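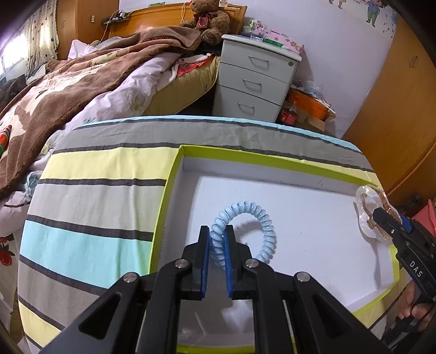
How to Set Up a Neighborhood Food Shelf

A food shelf is a small cabinet where people leave groceries and others take what they need. The Itdale shelf has been open since July and follows the steps below.

1. Get permission in writing. A church, clinic or shop with a covered entrance works best. Ask who has the keys and who shovels the walk.

2. Choose the cabinet. Three shelves is plenty. The door should close on its own and the bottom shelf should sit well off the ground.

3. Post the rules inside the door. Keep it short: sealed packages only, no home-cooked food, no glass, take what you need.

4. Stock it the first time yourself. We started with 31 items, mostly canned beans, rice, oatmeal and peanut butter. Pull-top cans go first – not everyone has an opener.

5. Set up a check schedule. Six households split the week in Itdale. Each visit means wiping the shelves, reading dates and removing anything open or dented at the seam.

6. Keep a small bin for toiletries. Soap, toothpaste and diapers run out faster than food. Store them away from anything in a paper bag, or the rice will taste of soap.

Questions about the schedule sheet can go to Fung-ping Chiang.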